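The woman who answers the door at Rustad Kitchens has flour on her elbow, and she's not baking. "It's joint compound," she tells me, looking at it. "It's always joint compound." Then she's off down the hall and I'm trotting after her with my recorder and my coat half off.

I'd come to talk about small kitchens. If you read this blog at all you know I've got one (the fridge door and the oven door can't be open together, I've made my peace with it) and I'd been wanting to sit down with someone who does this for a living. She has been laying out kitchens for 27 years, first for a big cabinet outfit and then on her own, and she asked me to leave her name out of it. "Put the shop's name. I get enough calls."

So, the shop. Rustad Kitchens is two rooms over a tire place in Jultmont, and she only takes on kitchens under 112 square feet. That's her rule. I asked what happens when somebody comes in with 120.

"I send them to a friend across the river. She likes islands. I can't stand islands."

Why not?

"You spend your whole life walking around it! You buy this enormous thing and then you carry a pot of boiling pasta water in a half circle. In a little kitchen you turn. That's it, you turn your feet. Sink, turn, stove. I love that."

She got up at this point to show me, in her socks, turning from the filing cabinet to the desk and back again with an empty coffee pot. I've thought about it every single night since while making dinner.
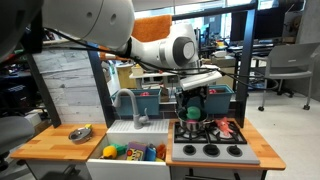
What she wanted to talk about most was the bit of counter between the sink and the stove. She calls it the landing, and she gets pretty worked up about it. Everything you cook passes over it, she says, and people will give it away for nothing. They'll put the microwave there. They'll put a knife block and a toaster and a bowl of lemons there, and then they chop onions on top of the washing machine and tell her they need more space.

"I had a couple out on Grustedel Road, lovely people, they wanted to knock down a wall. They had a quote for it and everything. I went over and moved their toaster. I mean I did more than that in the end, I gave them a deeper sink and new drawers, but the wall's still up. They send me a card every September."

I confessed that my own landing has a bread box on it. She closed her eyes for a second.

"How much bread do you eat?"

Not that much, I said.

"Well then."

We got onto sinks. I expected her to be a two-bowl person, I don't know why, and she's the opposite. One bowl, as wide as you can stand, and set it so you've got somewhere to drain things on at least one side. Two small bowls mean you can't wash a sheet pan in either of them. She likes a tall faucet too, for the stockpot, but she told me to check where the water lands before buying one. She once put in a beautiful one (her word) for a customer with a shallow sink and had to go back and swap it out at her own expense. The splashing had reached the curtains.

And materials? I asked about wood counters, mainly because I want one and I was hoping for permission.

"Get it if you'll oil it. Will you oil it?"

I said I would.

"Everybody says that."

She does like wood, though. She has it at home, beat up and with a black ring where her son put down a skillet, and she wouldn't trade it. What she doesn't do is run it right up to the sink for a customer unless they've lived with wood before. She'll put something harder there and save the wood for the chopping side. She gets hers from a yard called Rondar, where the offcuts are kept in a bin by the register, and last spring she made a perfectly good cutting board for nothing but the sanding. I've since been to the bin. It's a great bin!

By then it was past noon and she'd found us some crackers. I asked her the question people always send me, which is where you put all the stuff. The towels, the herbs, the sponge, the bag of other bags.

"Up," she said. "Back and up. Look at the wall behind your stuff. You've got all this wall."

She's a big fan of a plain bar. A bar for the dish towel, high enough that it doesn't drip on anything, and a narrow shelf behind the sink for the plants and whatever else has been living on the counter. A narrow one, she said twice. If it's deep enough for a cereal box, you will have a cereal box on it by the weekend.

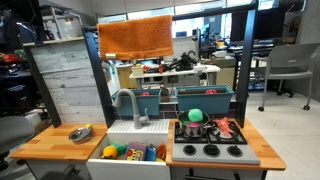
Then she told me something I wasn't expecting from a person who sells cabinets, which is that most of her customers could take out a third of theirs and not miss them. Before she draws anything, she asks people to empty one cabinet onto the floor and keep only what they've used since the holidays. One man had 7 colanders. He'd had no idea. He kept two, and she respects that he fought for the second one.

"People think I'm going to be mean about it," she said. "I'm not mean. Keep your grandmother's gravy boat. Put it somewhere you can see it. But it doesn't get the drawer by the stove."

What does get the drawer by the stove?

"Spatula, tongs, wooden spoon, the good knife, a thermometer. And the thing for the jars."

The jar thing was a surprise to me, but she's got weak wrists from the trade and says she'd save it in a fire.

I wanted to know about money, and she was more open than I figured she'd be. Her cheapest job ever came to $367, for a drawer insert, a bar and a morning of her time, and she says the customer still brings it up as the best money she ever spent on the house. Her most expensive one she wouldn't give me a number for. There was a lot of marble in it. "They eat out," she said, and passed me the crackers.

On my way out I asked if there was anything she'd change in her own kitchen. She thought about it so long that I'd gotten my shoes tied and my bag on.

"The light," she said. "I've got one in the middle of the ceiling, so I'm standing in my own shadow when I cut. I tell people every week to put lights under the cabinets. I haven't done mine."

The bread box is on top of my fridge now, by the way. I can't quite reach it.

Posted 5/12/21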